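INTERIOR FIXTURES II
Stalmont Institute of Building Trades
Handout 6: Washbasins and Vanity Units

Reading before class: course manual, chapter on sanitary fixtures. Bring a scale rule and the Tramberg floor plan from the previous session.

1. Scope

This handout covers the selection and setting out of washbasins for private bathrooms and powder rooms. Commercial washrooms and trough basins are dealt with in the spring term. Students are expected to know the drainage terms from Handout 4 (trap, trap arm, vent, cleanout) and will not be given them again in the quiz.

2. Basin types

Pedestal. The bowl is fixed to the wall and the pedestal conceals the trap and supply lines. In most models the pedestal carries part of the weight, but the wall fixing must still be sound. No storage.

Wall-hung. The full load is carried by the wall. Blocking is installed between the studs before the wall is closed, and its position is marked on the elevation. Suitable where the floor is to be kept clear.

Drop-in. The rim rests on the countertop and hides the cut edge. The opening can be cut with ordinary care. The raised rim collects water and needs a continuous bead of sealant.

Undermount. The bowl is fixed below the countertop and the cut edge is exposed. It should be used only with solid material such as stone or solid surface. Laminate on particleboard is not acceptable for this type, as the core swells.

Vessel. The bowl stands on the countertop. The height of the bowl is added to the height of the cabinet, and students lose marks every year by omitting it. 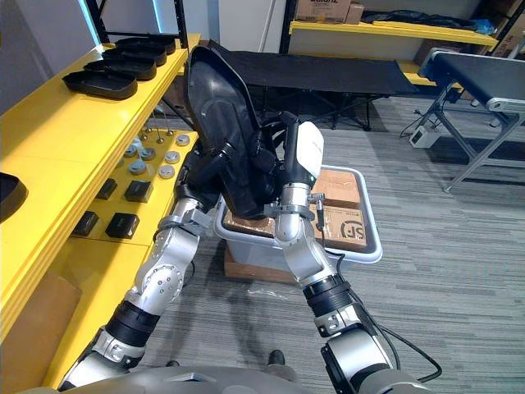 Fig. 1. Black molded shell held upright between two robot arms.

3. Height and clearances

The working height is measured from the finished floor to the rim of the basin. For the purposes of this course the standard rim height is 35 inches. A lower rim may be proposed for a children's bathroom if the reason is written on the drawing.

The centerline of the basin is set no closer than 16 inches to a finished side wall. Note the word finished. Tile and backer board reduce the dimension taken from the framing, and the drawing must allow for both.

Where the client has asked for accessible use, the knee space below the basin is left open and the trap and hot supply are insulated or shielded. The local code governs the dimensions. Copies are held at the reference desk and may not be borrowed overnight.

4. Materials

Vitreous china is hard, glazed, and easy to clean. It chips when a heavy object is dropped on it, and a chip cannot be repaired invisibly.

Enameled cast iron is very heavy. The cabinet or bracket must be checked for load before it is specified.

Solid surface can be joined to the countertop without a visible seam. Light scratches may be sanded out. Hot appliances such as curling irons will mark it.

Glass shows water spots. In hard water areas the client should be told this in writing.
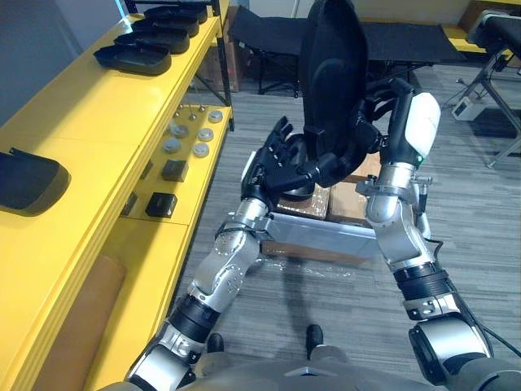
R. Iyengar
Senior Lecturer, Fixtures and Finishes

5. Faucets and overflow

The faucet and the basin are specified together. The number of holes in the deck must match the faucet body: one for a single-lever model, three for a centerset or widespread model. A wall-mounted faucet requires no deck holes, but the rough-in height is fixed before the wall is tiled and is difficult to change afterward.

The spout should deliver water near the drain. A short spout over a wide bowl forces the user to press the hands against the back wall of the basin. A long spout over a shallow bowl causes splashing.

If the basin has an overflow, the drain assembly must have a matching slot. If the basin has none, a drain without a slot is used. The Osov schedule reproduced in the manual contains an error on this point in the second column; students should correct their copies.

6. Vanity cabinets

Drawers give better access than doors, but the upper drawer must be notched around the trap. Confirm the trap position before ordering. Cabinet sides next to a tub or shower should have sealed edges.

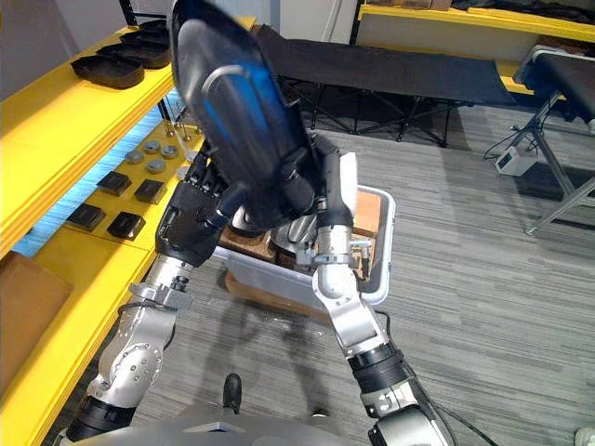 Fig. 2. Robot arms holding up a black object, with a white plastic bin.

7. Assignment

Prepare a plan and one elevation of the Tramberg powder room with a basin type of your choice. Show the rim height, centerline, supply and drain positions, and any blocking. Attach a written justification of not more than 400 words.

Drawings without a title block will be returned unmarked. Submission is at the department office before 4 p.m. on the date posted in October.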